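Used SUV, long gap in service history: walk away?
Posted Wed 8 January in Buying and Selling

Looking at a used midsize SUV at Zamodmont, the dealer out by the highway. It's a one-owner car and drives fine. The service book is stamped regularly up to August the year before last, then there is nothing for 16 months. The salesman says the owner moved and used a different shop that doesn't stamp books. They will take $800 off the sticker but won't go lower. Is the gap a reason to walk away, or am I being too picky? I'd keep the car for several years.
Furow

Depends on the miles. Ask for the odometer reading at the last stamp and compare it with the dash. I had the same thing on a wagon and it had only covered 1,762 miles in the gap, so I bought it and changed the oil myself the first weekend. If yours did 3,000 or so a year, that's one missed oil change and not much else. If it did a lot more, I'd want receipts. A shop that doesn't stamp books still writes invoices, and the owner or the shop should have copies.

Also check the transmission fluid and brake fluid. Brake fluid goes by age, so it's probably due whatever the miles say. Get an independent inspection before you put down a deposit. If the dealer won't let the car off the lot for an hour, I'd leave it.
Miltent
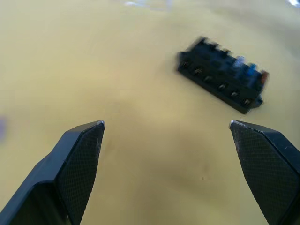
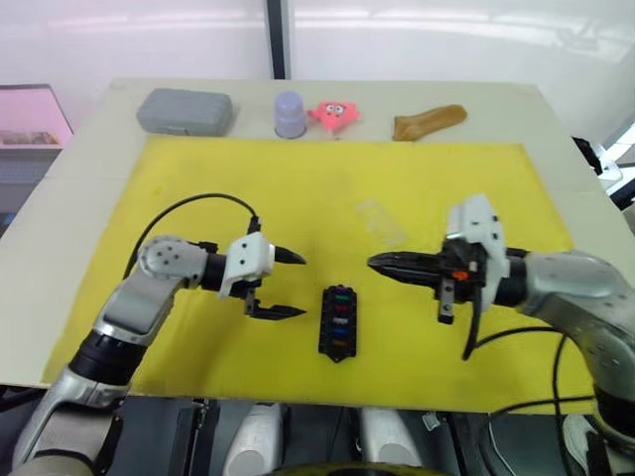

One more thing, get the $800 in writing on the purchase order. Mine "forgot" it and added a document fee for nearly the same amount.
Miltent

I would walk. Plenty of SUVs out there with full books. My brother-in-law bought one with no history and had to replace the turbo.
Brzozowska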